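Handgreifer im Team einführen: So stellen Sie die Arbeit um

Stand: 27. April 2019

Wer bei Eltmont Kleinteile sortiert, arbeitet seit der Umstellung mit zwei Handgreifern. Die Bewegungen werden aufgezeichnet und dienen später als Vorlage für den Automaten. Für die Kolleginnen und Kollegen heißt das: weniger Stückzahl pro Schicht, dafür mehr Vorbereitung und mehr Nacharbeit am Protokoll. Die folgende Anleitung richtet sich an Schichtleitungen, die den Ablauf zum ersten Mal einrichten.

1. Aufgaben neu verteilen
Legen Sie vor Beginn fest, wer greift, wer Ware nachlegt und wer das Protokoll führt. Nach 45 Minuten wird gewechselt, danach folgen 10 Minuten Pause. Die Pause zählt als Arbeitszeit und gehört in den Schichtplan.

2. Arbeitsplatz vorbereiten
Kiste auf den Tisch stellen, Teile gemischt einfüllen. Kabel so führen, dass beim Greifen kein Zug entsteht. Backen mit einem trockenen Tuch abwischen und beide Greifer einmal ganz öffnen und schließen.

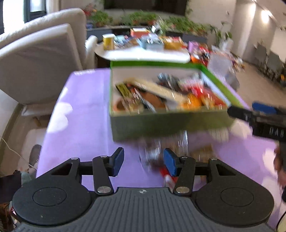

3. Ruhig greifen
Führen Sie die Backen gerade an das Teil heran und schließen Sie sie erst, wenn es dazwischen liegt. Wer aus der Sortierung kommt, ist meist zu schnell. In der ersten Woche sollte deshalb keine Stückzahl vorgegeben werden. Fällt ein Teil herunter, wird der Durchgang abgebrochen und neu begonnen.

4. Protokoll führen
Tragen Sie jeden Durchgang in Zirneo ein, auch die abgebrochenen. Am Standort Dusdale kamen bis Juni des Vorjahres 3.124 Durchgänge zusammen. Ein Teil davon musste wiederholt werden, weil der Abbruchgrund fehlte.

5. Mit dem Team sprechen
Die häufigste Frage lautet, was nach der Aufzeichnung aus der eigenen Stelle wird. Klären Sie das vorab mit der Personalabteilung und geben Sie die Antwort schriftlich weiter. In Dusdale wechselten 7 Beschäftigte in die Anlagenbetreuung; die Schulung dafür lief während der Arbeitszeit.

Schmerzen in Hand oder Unterarm bitte sofort der Schichtleitung melden. Die betroffene Person übernimmt dann bis zum Schichtende das Protokoll.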